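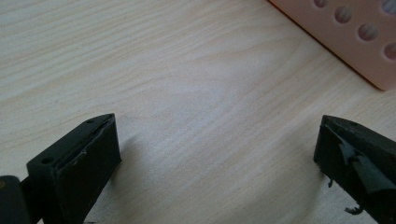

The grain on the big table, late afternoon. Pale blond wood with darker tan streaks, and that bright patch in the middle where the light lands.

Home | Workshop | Gallery | Tables | Visit | Contact

The Narurora table: a small gallery

I've been promising to put something up about this table since June, and several of you have been kind enough to keep asking, so here we are at last. It's the one that stands in the long room at Narurora, the one everybody leans on while the coffee is brewing, and I have grown fonder of it than a person probably should of a flat piece of wood. The top is 71 inches long and 30 deep, and it came to us by way of Durneo, where Nuwan Navaratnam found it at the back of a shed under a heap of old curtains and called me up right away to say I had better bring the van.

What I wanted to show is the surface, which I think is the loveliest thing in the building. The lines are fine and wavy and they run on a slant, and in between the tan streaks you get these soft bands that are nearly the color of cream. Toward the brightest spot the pattern goes so faint it's almost white, and then as you move away from it the lines come back and everything warms up a little, into beige. I must have wiped that table down hundreds of times before I really looked at it!

A few of you asked what we put on it. When it first arrived it had a thick, yellowish varnish that Nuwan took off over one long weekend (I made sandwiches and stayed out of the way). After that we tried three different oils on the underside, settled on the plainest one, and gave the top two thin coats with a good long wait in between. We go over it again every spring. Day to day it gets a damp cloth and nothing fancier, and if somebody leaves a ring from a mug we rub it out with the grain and say no more about it.

The legs are a later addition and came from Tilitz, and I know opinions are divided on them. I like them. They bring the top up to a height where you can stand and work without your back complaining, and they unbolt when we have to get the thing through the door, as we did for the Valentini supper.

If you'd like to see it for yourself, come by any morning after ten and ask for the long room. Bring something to lean on it with, a book or a cup of tea, and stay as long as you like.

594 views | 60 likes | Share | Leave a comment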